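The Shopping List, part three: what the two-armed bench costs before anyone switches it on

If you missed the first two parts, the short version is that I run the equipment budget for a small product-testing shop, and for most of this year I've been trying to plan the purchase of a second two-armed robot without embarrassing myself in front of the people who sign for it. Part one was about whether to lease. Part two was about floor space, and it got more mail than anything I've written in this newsletter, most of it from people who also measured the doorway last. Hello to all of you!

This time I want to talk about the lines on the budget that aren't the robot. I know, I know. But the robot is the easy part. You get a quote, you get a second quote, you wince, you move on. It's everything else that crept up on me last time, and I've spent the past few weeks going through old receipts with a highlighter so I don't get caught twice.

Hands first

The arms and the hands came as separate lines on every quote I got, and you should read them that way. Gekton quoted us arms, base and controller as one package, and then the hands were on page two, with their own warranty, shorter than the one on the arms. I missed that completely the first time. I thought the number on page one was the number. It was not the number.

We also had a long argument about whether we needed fingered hands at all. Simple two-jaw grippers are cheaper, they're easier to fix, and for boxes they're great. But our work is household stuff. Brushes, dustpans, cups, the junk that lives on a kitchen table. Those things were made for people's hands, and we'd have ended up adapting half of them to suit a gripper. So we paid for fingers, and I'd do it again, but I'd budget a spare hand on day one. A hand that's away for repair takes half your bench with it, and you still pay rent on the room.

Ask how finger pads are sold, too. One supplier sells them singly. Björklund sells them only as a full set for a hand, so if your index fingertip is the one that gets chewed up (ours is), you end up with a drawer full of perfectly nice pinky pads. I have that drawer. Make me an offer.

The props line

My first budget had no line for props. Zero. I figured we'd bring things in from home, and we did, for two weeks, until people started wanting their things back. Now there's a props line of $300 a quarter and I defend it like it's my own lunch money. It covers tablecloths, packets of tissues, bottles of water, snacks, cleaning tools and whatever odd little objects we want in the way. Clutter is worth paying for. A tidy table tells you very little about how your equipment will do at somebody's house.
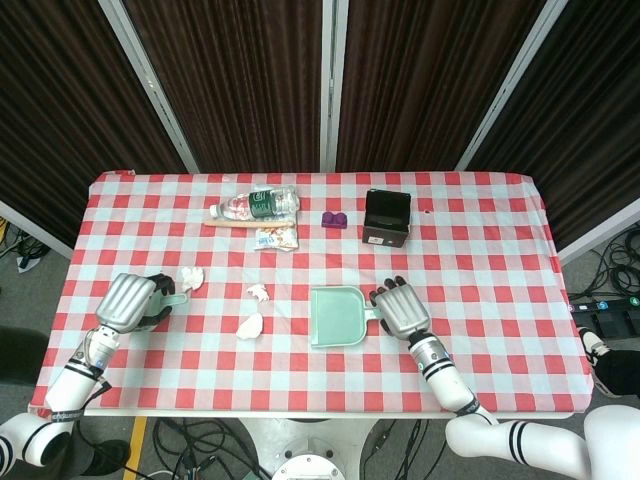 Tidying up on the checkered cloth: brush in one hand, dustpan in the other, three crumpled tissues to deal with.

A word on tablecloths, because I have opinions now. Buy more than one and buy them in different patterns. Cloth slides and bunches and gets holes in it, and a bold check is a very different thing for the cameras to look at than plain white. You can get a perfectly good one for the price of a sandwich, so don't let anybody talk you into "test textiles" from a lab catalog. I priced those once, out of curiosity, and had to go for a walk.

Brush and dustpan sets are the same story. Get several, in different handle shapes. A short handle that feels fine to you or me leaves a robot hand much less room to settle into, and you want to find that out with a set from the discount store. Keep the receipts in one envelope. When I finally added up the small purchases for last year, the total was $3,822, nearly all of it in amounts nobody had thought worth writing down, me included.

Screens, cables, floor

We started out with the bench in an open room, and the cameras picked up everything going on behind it. People eating. A bike. We looked at a proper enclosure from Mullolby, which was lovely and would have swallowed a whole quarter's budget, and then someone suggested a folding screen. If your only problem is a busy background, try the folding screen first! A dark fabric one costs next to nothing compared with panels, you can move it when you need to get behind the table, and it stores flat. It won't do anything for safety, mind you. If your risk assessment says guarding, buy guarding, and put that on its own line where it can't be traded away in a meeting.

Cables are where I'd spend more. I budgeted for the cables that came with the robot and forgot the power, the network, the camera leads and the extensions for all of those. They end up on the floor, they breed, and feet find them. For the second bench I've put in floor covers, hook-and-loop ties, labels at both ends, and half a day of somebody's time to do it properly. The half day is the part that keeps getting cut. I keep putting it back.

Floor tape, while we're down there. It's cheap, and it saves the argument about how far the table can creep before you have to set everything up again. Buy the good kind. The bargain roll came up in strips under the mop.

People

I left this for late in the list and it's the biggest one. Somebody stands by that table. Somebody puts the tissues back, sets the bottle back on its side, and keeps an eye on the arms. I'd planned for one person half the time. What we've really used is closer to one person all the time and a second for the first stretch of any new job, and if I could only change one number in last year's plan, it would be that one.

Think about their comfort as well. Standing mats, a stool, a shelf for props at a sensible height, a stop button you can reach from either side of the table. I got the whole lot for $453 per bench, and it's the only purchase I've ever made here that got me thanked in the hallway.

The quotes, and where I've landed

We've had three quotes in hand since July. Gekton is the cheapest on page one and the most expensive by page four. Björklund is in the middle, with the finger pad business I've already grumbled about, but their support line answers, and I've tested that at seven in the morning. Cusenero came in highest, with both hands, a spare, two days of training and a year of parts all in one price. I was ready to cross them off until I built the same bundle out of the other two quotes and watched the gap shrink to something I could explain to a grown-up.

My trick, if it's a trick, was to stop comparing quotes as they arrived. I made one sheet with 13 lines on it and wrote every supplier's figure against every line, including the zeros. Then I asked each of them about the zeros. Two of those zeros turned into real money within a day. One turned out to be included and they'd simply forgotten to say so, which was a nice email to get.

The lines, since somebody always asks:

Arms and base
Hands
Spare hand
Finger pads and other wear parts
Controller and software fees, per year
Cameras and mounts
Shipping, including getting it through the door
Installation
Training
Table, screen, floor tape and cable covers
Guarding and stop buttons
Props, per quarter
Operator hours

Yours will be different. If you handle food you'll want a cleaning line, and if you're upstairs, please, please call the building about floor loading before you do anything else. I've left out insurance as well, because ours sits in someone else's budget, and I intend to keep it there.

One last thing about timing. Don't plan for the bench to be useful in the week it lands. I've given the second one six weeks between delivery and the first real job, and I've paid for an operator through all six. It looks wasteful on the sheet. Last time I allowed one week, and we spent most of it waiting on a bracket and moving the table around.

I'm taking the sheet upstairs on Monday with Cusenero at the top and Björklund as the fallback. If it goes through, part four will be about delivery day. If it doesn't, part four will be about secondhand arms, and I'd like to hear from anyone who's bought them, good or bad. Just hit reply, it comes straight to me. And the offer on the pinky pads stands.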